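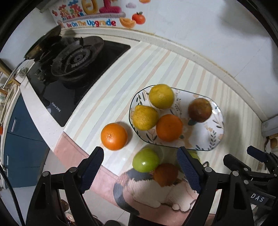

Niamh Buckley had the kettle on before I'd got my coat off, and she'd started talking before that. Her hand-held gripper, which she calls Turna, has been built in her kitchen and at the shared workshop in Ondstead since October.

"The arms were easy," she told me. "It was the pads that drove me up the wall!" She went through a whole pile of grip materials (she keeps a notebook, and it's a very cross notebook) and settled on the dark blue ones with the fine diamond pattern. "Smooth stuff was fine on an apple and hopeless on a pear. A pear is a horrible shape, if you think about it. I'd never thought about it."

The plates the pads sit on are version 18. I asked what was wrong with 17. "The angle. Pádraig told me, and I didn't listen, and then I had to go and tell him he was right."

That's Pádraig Mac Suibhne, who runs the metal bench at Ondstead and lent her his good screwdrivers. He rang while I was there and she put him on speaker. "Has she shown you the joints?" he shouted. "She does the screws up too tight!"

She does, a bit. She's logged 394 grabs so far, nearly all of them fruit, and wants to get to 1131 before she changes anything else. Oranges are her favourite. "All that dimply peel," she said, "it's lovely to get hold of." Then she made me have a go.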